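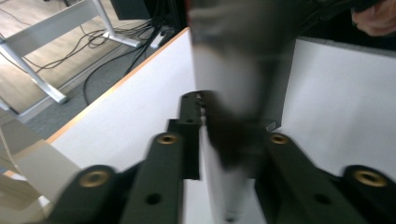
Stadium tour and open training, Stamamcombe

I went over in November for the club's open day, which they hold once a season during the international break. The first team trains in front of the public, then groups are taken around the ground. Tickets were free for members and I paid 3 pounds for parking behind the east stand.

Training started at 10:30. Most of the seats in the main stand were open and the club put the crowd at over 2,000, many of them kids in replica shirts. With a few players away on national duty the squad was short, so five or six of the under-18s were called up to make the numbers work. Kodo was there and looked fit again after the ankle trouble. He did all of the passing work and sat out the small game at the end.

The session itself was simple. Passing squares, a finishing drill from the left side, then eight against eight on a short field. Antunes scored twice in the short game, the second a header from a corner that the keeper should have come for. The coaches wore microphones, but the sound in the stand was poor and I caught maybe one word in four.

The ground tour

Our group went in through the players' entrance at noon. The guide was Uldis Ramanauskas, a reserve goalkeeper here years ago who now works in the ticket office. He took us to the home dressing room first. It is smaller than it looks on television, with the shirts hung in squad order and the physio's table pushed up against the showers. The away room is across the hall and has one fewer shower.

After that came the tunnel, the bench and the press room, where people could sit at the table and ask each other questions. The press room holds 40 and Ramanauskas said it is full only for the derby and the cup.
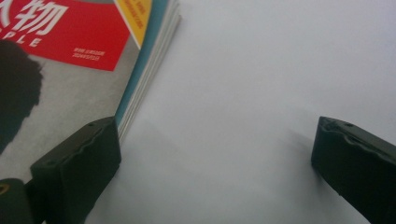
Questions with the captain

Geda came up to the lounge at 1:15 and stayed half an hour. He was asked right away about his contract, which ends in the summer. He said he would like another year and that his knees would have a say in it. He has had talks with the club but nothing is signed. Asked if he would drop down a division to keep playing, he said yes, if it was close to home.

Somebody wanted to know about the penalty he missed in the spring. He said he changed his mind on the run-up and has not done that again.
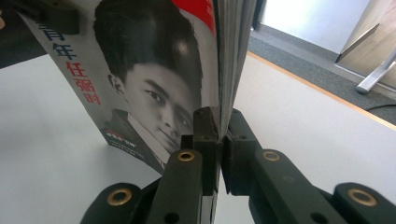
He was more open on the subject of coaching. He already takes the under-14s one evening a week and has started on the first of his badges. He does not want to manage - at least that is what he says now - and would prefer to work with defenders.

Signing went on until after 2. The line for Antunes ran down the stairs and I gave up on it.

Practical notes: the shop was open but had no adult mediums in the away shirt. Food was one van, with a long wait. The main stand has step-free access at the north end only, and the tour takes in two flights of stairs. The plan for the new west stand is on the wall by reception and would add 3,000 seats. There was no start date on it.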